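A dropped cup is still a fault

Oi-ling Lau
20 March 2020

5 comments 119 shares

In February our Nelleck arm let go of a plastic cup halfway to the rack. It did this five times in 200 runs, and the log recorded every one as a success. The fingers had closed, so the software was satisfied.

I think that is worse than the drop. A machine that fails and stops can be fixed by lunchtime. One that fails and carries on puts bad results into everything after it.

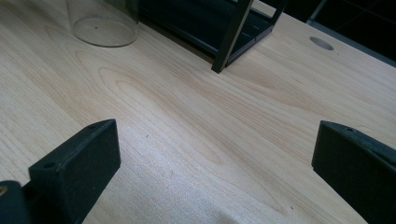
Barros, who make the software, call it a tuning matter. I would call it a safety matter. The arm should check its grip again after lifting, and stop if there is nothing there. Until it does, we are keeping ours at low speed.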